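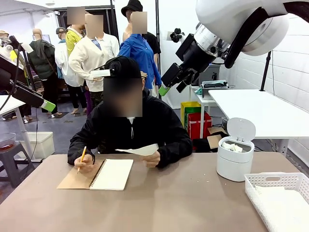
Calline Marsh, bench technician
October

Search this site Go

Checking a two-arm table cell after a fingertip change

The Grutov setup guide says new fingertips need no recalibration. I don't believe it, and you shouldn't either until you've checked. Budget 2 hours.

Park both arms high, grippers pointing down, and stop the controller before you reach across the table. Clear off crumbs and scraps. Leave the bin and basket where the job file expects them.

Write the old offsets in a paper notebook. The software claims to keep a history - ours began at entry 1564 after an update, with everything earlier gone.

Push each green fingertip sideways with your thumb. If it rocks, reseat it. Close the gripper on a sheet of paper and pull. The paper should drag evenly across the pad.

Follow the cable from the wrist up the arm. You want a loose loop that never goes tight at full reach. Then check that the wrist camera mount hasn't turned.

Step back, restart, and run the Hopkin touch test at low speed. It reports "pass" very easily, so read the raw numbers as well. Ours passed with one arm visibly off. If the two arms disagree, repeat from the fingertip step before touching any offsets.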